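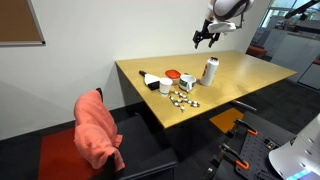

Visit to Hamard, February 2022

I went to the Hamard open day because a supplier had told me, for the second year running, that "teaching by showing" would shortly do away with most of what I'm paid for. I set up packing lines. I have heard this sort of thing before, about vision systems and then about the arms you push around by hand, and I still spend my weeks shimming guide rails. So I put my name down and took the early train.

The firm has one floor of an office building, carpeted, with desks at one end and the arms at the other. Coffee was good. The welcome talk was long and I'll spare you most of it. The gist is that they no longer write programs for picking things up. They collect examples of the arm being steered through a job by a person, feed those to a learning system, and the system is meant to work out the rest. Their name for the whole business is Gevow, which covers the steering rig, the storage and the training software, and also, confusingly, the model that comes out at the end. When someone said "Gevow did that" I had to keep asking which Gevow.

What they were gathering on the day was tabletop work. Mugs, bottles, a paper cup, a tub with a red lid, sweets. The person leading our group said household things are chosen because they vary so much and are cheap to replace. Fair enough, but I did notice that every item was something a person could have brought in from the kitchen, and that none of it was the stuff my customers ship. No shrink-wrapped trays, no floppy pouches, no cartons with a corner crushed in. I asked whether the examples would carry over. The answer was that "diversity helps". I asked how much it helps. The answer was that this was an active area.

An example, as they count it, is one go at one task from start to finish. An operator has 40 of these to get through in a session, and then the table is changed. Failed goes are kept but marked as failed, and I was glad to hear it, as I had assumed they would be quietly binned. Who decides what counts as a failure is less clear. If the arm nudges the mug before it gets hold of it, that seems to be a success. If it nudges the mug and the mug goes over, it depends on the operator. I asked to see the written rule and was told it was being revised.

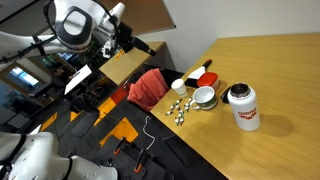
Vega Urquijo disagreed with me on this, at some length. The marking doesn't need to be strict, in her view, because the same slip turns up across many examples and the training evens it out; a rule that covered every nudge would slow the operators to a crawl and they would start steering for the rule. I can see the second part. I have watched people on a line work to the inspection sheet and ignore the product. The first part I would want to see measured, and she conceded that it hadn't been, or not on this task.

We then had a spell at the table end of the room. I hadn't appreciated how slow it is. A person would clear that lot into a box before you had finished asking. Steering an arm through it takes patience, and the small sweets are the worst, being light and slippery and lying any old way. The operator I talked to preferred the bottle. She said you get a feel for the lag after a few sessions. I wrote that down and underlined it, because if the operator has learned to steer round the lag then the lag is in the examples too, and I would like to know what the model makes of it. I put this to the group leader, who said it was a good question and moved us along.

The other thing I looked for was how the table gets reset. On a proper trial you would fix the starting positions, or else shuffle them by some method. They shuffle by hand. The operator moves the things about until it "looks different". People are poor at this. Ask anyone to scatter objects and you'll get them in much the same spot with the tall one at the back. There is a plan to print out random layouts and lay the table to match, and it may even have started by the time you read this. It had also been planned in October, according to one of the other visitors, who had been then.

Views from the wrist were what interested me most, and they are the part I would come back for. A camera down by the fingers gets you something a fixed one can't, and for fiddly work I can believe it earns its place.
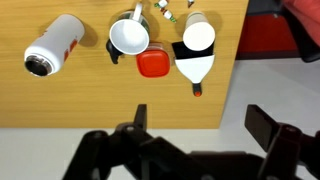 Wrist view, gripper open, during the tabletop work at Hamard.

From there we went back to the desks for results. The slide showed 24 trials on a task the model had been trained for, and the bar was a tall one. The slide for a task it hadn't been trained for had no number of trials on it at all. I asked. They would send it on.

There was some talk of a second site in Toledo, with the same rigs and the same method, and of a customer called Prorkov who is said to be trying the thing on returns handling. I asked whether we might speak to Prorkov. Not at this stage. Returns is a brave choice if true, since every parcel is a surprise, and I would trust one honest week of figures from that bench over the whole slide deck.

What would change my mind:

A written rule for what counts as a failure, dated, and stuck to.

Starting layouts chosen by something other than a person.

2 operators given the same task, with their examples kept apart, so we can see whether the model is learning the job or learning the operator.

One item from my own customers' lines on that table. I offered to post them a box of pouches and they took my address.

I don't want to be unfair. The staff were open about most things, they let us stand close and ask, and the people steering know their work. I have been on tours where you see the demonstration through glass and get a pen. But I went to find out if I should tell a customer to wait before buying fixed tooling, and I came away telling them to buy the tooling.

Practical notes for anyone going to the next one: it took 3 hours including lunch, the lift is slow, and the sign for the building is on the side you don't arrive from.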